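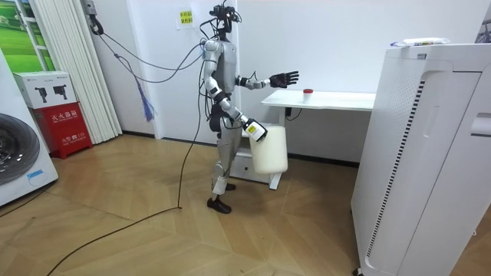

Gernance household humanoid, tested for laundry-room work

I rented the Gernance for 28 days to answer one question my sister-in-law Griet Coppens keeps asking me: can such a machine already take over the small chores? My answer is a careful no, with some respect.

The hands are the best part. The fingers open wide and close slowly, and a jug with a real handle is easy for them. It held one low beside the leg, quite calm, while the other arm went out over the desk for a small bottle with a red cap. Two objects at once is more than I expected at this price.

Small bottles remain difficult. In my notes I have 17 attempts to pick one up from a desk, and 11 were good. The others ended with the bottle lying on its side, and twice on the floor. Unscrewing a cap I stopped trying after the first week.

Loading the washing machine was slow. One basket of towels took the robot 28 minutes – I need two. It opened the round door well, but it left socks behind the rubber ring, and it does not check pockets.

You must also think about the cables. They come down from the wall to the head, and another long one lies on the floor, so the robot cannot follow you to the next room. I stepped over this cable all day.

Support was friendly. Marwa Hamdy answered my mails the same day and promised an update in April for the grip on small things.

For a workshop where the same jug must be moved many times, I would consider it. For a family I would wait.

Score: 7 out of 11 on my usual list of chores.

Jozef Coppens, 26th February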